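I have been trying to learn Portuguese for two years, and I can now say with confidence that the bread is on the table. I can also say that the bread was on the table, though I need a second to get there, and if you ask me where the bread will be tomorrow I'll probably change the subject.

It started because of my wife's uncle, Joaquim Henriques, who is 81 and speaks perfectly good English until the food arrives. Then he switches, everyone laughs, and I laugh too, about a second and a half behind. At one dinner I laughed at what I later learned was the news of a neighbor's hip surgery. I signed up for an app that night.

## The app years

The app is called Stakeo. It has a streak counter, and mine got to 331 before it died in an airport in March, somewhere between a gate change and a sandwich. I took it harder than I'd like to admit. By then I had been doing the lesson at 11:50 at night, half asleep, tapping the same easy unit about animals to keep the number alive. I know the word for "owl." I have never needed the word for "owl."

Stakeo also claims I have learned 3,830 words. I'd love to meet them. When I stand in front of Joaquim they all go off somewhere together and I'm left with "yes," "thank you" and the bread.

My friend Edvin Wallin, who grew up with three languages and is insufferable about it in all of them, told me to quit the app and read children's books. So I bought one about a goat. The goat uses the future subjunctive. I gave the goat to my niece.

## What sort of worked

The thing that moved me along, a little, was the radio. I found a call-in show where people complain about parking, and I have it on while I do the dishes. For the first couple of months it was a wall of sh and zh sounds with the occasional "Mercedes." Then one morning a man said his street had been torn up since Easter and no one would tell him why, and I understood the whole sentence, and I was furious on his behalf. I stood there with a wet pan, angry in a foreign language. Best moment of the whole project.

Complaints are great practice material, by the way. The vocabulary is small, people repeat themselves, and they slow down when they want to be sure you've grasped how badly they've been treated. I'd take an hour of parking over any dialogue about Maria buying a train ticket.

I also started writing a few lines every evening in a notebook. They're terrible. "Today it rained. I was sad. I ate the soup. The soup was not sad." But they're mine, and my wife corrects them in green pen, and she says the mistakes are getting more ambitious.
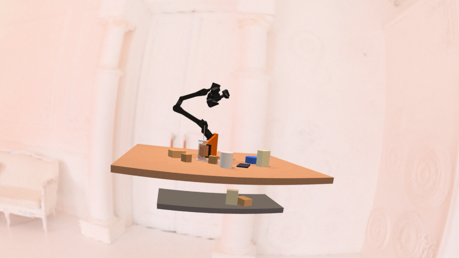 ## Where things stand

Last month we had dinner at Joaquim's again. He switched over when the fish came out, right on schedule, and I followed maybe a third of it. His sister had bought a couch from some place called Nogueira and it wouldn't fit up the stairs, so there was a story about the stairs, and then a much longer one about the man who built the stairs. I lost it for a while in the middle – there was a mule, or possibly a lawyer – but I came back in time for the end and laughed when everyone else did.

Then he turned to me and asked me something directly, slowly, the way you'd talk to someone up a ladder. I understood every word. He wanted to know where the bread was.

I told him it was in the kitchen.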